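4.2 Comparison of hand-held grippers

We compared two hand-held gripper designs on the table-setting task introduced in Section 3. The first, referred to below as Samix, uses a parallel linkage with stiff fingers. The second, Bonda, has the same stroke and the same mounting interface but carries a compliant finger with a ribbed inner face. Both are operated by squeezing a trigger, and both send jaw width and pose over a cable to the logging computer at 200 Hz. Operators always worked with a matched pair, one gripper in each hand, so that no trial mixed the two finger types.

Each design was used for 900 trials. A trial was scored as a success if every object ended within its target region, upright where applicable, and had not been dropped or regrasped more than once. Trials in which the pose tracker lost either gripper for longer than 2 s were discarded and repeated. The order of the two designs was alternated between sessions to limit practice effects, and operators were given the same warm-up period after every change of hardware.

Differences between the designs were small for flat tableware. A plate with a raised rim gives either finger an edge to close on, and the remaining errors were mostly errors of placement. Glassware separated the designs more clearly. Stiff fingers made contact along a narrow line and tended to rotate a glass during the lift, whereas the compliant finger settled against the wall before the load was taken up. The compliant finger was also thicker at the tip, which made it harder to insert between neighboring glasses. Operators compensated by approaching from the outer end of the row — a strategy we did not prescribe but have kept in the data.

Figure 4. Table-setting workspace with two hand-held grippers, wire basket, plates and glasses.

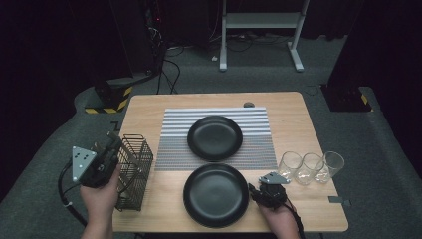
Cable routing had a measurable effect on both designs. When the left cable was allowed to hang over the side of the table, wrist rotation toward that side was restricted and operators shifted their whole forearm instead. These motions are valid for a human but fall close to the joint limits of the Kuipers arm used for replay in Section 5. We therefore filtered the demonstrations by reachability before training, using the 95th percentile of joint velocity as an additional cutoff.

Jaw width was calibrated with the Statitz gauge set at the start of every session. Drift within a session stayed below the resolution of the encoder for Samix. For Bonda the reading depends on grip force, as the finger deforms after contact, and the logged width should be treated as a command signal and not as a measurement of object size.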